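Fekum Community Boards > Teaching by demonstration > Hand-held grippers
Thread: Black clothing on a patterned bed cover, keep or bin?
Started Aug 13, 2026

ondrejka_o
Setting up a tidying task with the hand-held gripper, done by hand in a normal bedroom. Black cloth items, pick up from the bed, fold or move, put down again. I have 90 demonstrations so far and I'm going through them before sending anything to training.

Two moments from the set are below. My worry is the black on black. The fingers and linkage are black, the cloth is black, and in places I struggle to tell which is which myself.
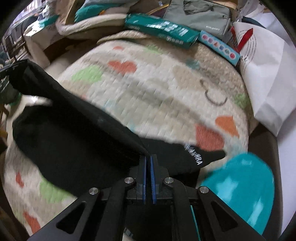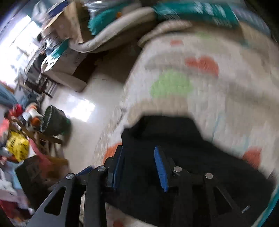
First one: fingers closed on the edge of the cloth. Second one: fingers apart over the larger black piece.

Question is whether to keep these or start again with something in a brighter colour. Also whether the pile of stuff behind the bed matters.

Oldřich

murali_j
Keep them. The finger pads are blue and they show up well enough in both. In the first you can see where the pads meet, and that is the part the policy needs to learn from. If the pads were black as well I'd say something different.

The second is blurry but the gripper itself is fairly sharp. Blur like that usually means the hand was moving fast. How quickly are you doing these?

ondrejka_o
Normal speed, the way I'd pick something up without the tool. I didn't slow down on purpose.

murali_j
Slow down a bit then. You don't need to creep, just go about half as fast on the approach. Once the fingers are shut you can speed up again.

HY_textiles
I don't agree with "keep them" as a blanket answer. I've done a lot of cloth, and black is the worst colour for it. There are hardly any folds you can make out in the second one. If I can't see the fold I'm going for, I don't see how the model is meant to.

In the first one it is a thin edge on a light cushion and the outline is clear. That's a different case. I would split the set: keep whatever has the black cloth against something light where the grip happens, and redo the ones where you were pinching in the middle of a big black area.

Hülya Yalçınkaya

murali_j
Real people own black clothes though. If it only ever sees orange towels it'll be useless in a bedroom.

HY_textiles
I didn't say never use black. I said don't train mostly on demonstrations where the pick point can't be seen. Have some black in there, have plenty of other colours as well. At the moment Oldřich has only black, if I've read him right.

ondrejka_o
You have. All black so far. It's what was to hand.

e.keskin
Coming at this from the remote control side. We run Harkon arms with a leader arm and we had the same argument in July over dark socks. What we ended up doing was labelling each episode by where the grip was: edge, corner, or middle. Then we trained once on everything and once without the middle ones.

Without the middle ones it was better at first picks. It was worse when the cloth landed in a heap, because it kept searching for an edge and there wasn't one. We put half of them back in.

So label before you delete. It took me an afternoon.

ondrejka_o
Did you label from the wrist camera only, or did you have a second view?

e.keskin
We had an overhead one as well. From the wrist alone I'd have been guessing on some of them. If you're guessing, give it its own label and leave it out of the first run.

tkolar
On the clutter, leave it. I would much sooner have a messy room in the data than a bare table. What I'd change is how much it stays the same. If the same bags and boxes are in the same place for every demonstration, the policy can use them as a landmark, and then you move a box and it misses the bed.

Shove things about every ten demonstrations or so. Turn the cover round as well, those big coloured patches are very easy to latch on to.

Tatiana

murali_j
Agree with Tatiana on this. We had one that would only work if the chair was on the left. Took us far too long to find.

HY_textiles
Agree about moving things, but I wouldn't turn the cover round until the basic task works. Change too much at once and with 90 demonstrations you'll get something that does nothing reliably. Get one layout working first.

tkolar
We'll have to differ then. I've had more trouble undoing a habit than waiting a bit longer for the first success. And you can always train on a part of the set if the whole lot is too varied. You can't go the other way.

HY_textiles
That last point is fair.

ondrejka_o
Thanks. How many do people think I need overall? I had 500 in my head as a target.

e.keskin
Depends what "fold or move" means. If it's pick up and put down somewhere else, 500 is plenty and you might see it working well before that. If it includes folding, treat that as a separate task with its own set. Please don't mix them without marking which is which. One hand-held gripper won't fold much anyway, you want a pair.

murali_j
Yes, fold with 2 grippers or don't fold.

ondrejka_o
I only have the one. Dropping the fold then.

kopecky_fan
Has anyone tried putting light tape on the linkage arms? On a Kopecký tool I wrapped the outer arms in white and it helped me a lot when checking recordings. No idea if it helped the model.

murali_j
If you do that, do it on the robot's gripper too. Otherwise the demonstrations and the real thing look different and you've made a new problem.

kopecky_fan
Mine matched, I did both. Should have said.

tkolar
Also fix your exposure if the tool lets you. The window in the second one is burnt out completely, and if the camera is adjusting itself for that, your black cloth will come out even darker. Pull the curtain or work with your back to the window. Arkance put a note on this in their setup guide, it's short and worth reading.

ondrejka_o
It's on auto. I'll lock it.

Plan for now, correct me if any of it is daft:
Label the 90 by grip type, with an extra label for can't tell.
Lock the exposure and draw the curtain.
Go slower on the approach.
Next batch in mixed colours, black included.
Move the clutter every ten. Leave the cover as it is for the first batch, turn it for the second.
No folding.

HY_textiles
Looks fine. Add one thing: start each demonstration with the fingers open and clear of the cloth, and hold still for a second. It makes it much easier to cut the recordings afterwards.

e.keskin
Same at the end. Open, lift away, stop.

murali_j
I still think you're throwing out less than Hülya wants and more than you need to, but go ahead. Post the success rate with and without the middle grips when you have it.

ondrejka_o
Will do. Episode 2424 on my counter is the first one with the exposure locked (the counter includes all my old kitchen stuff, before anyone asks). Labelling tonight.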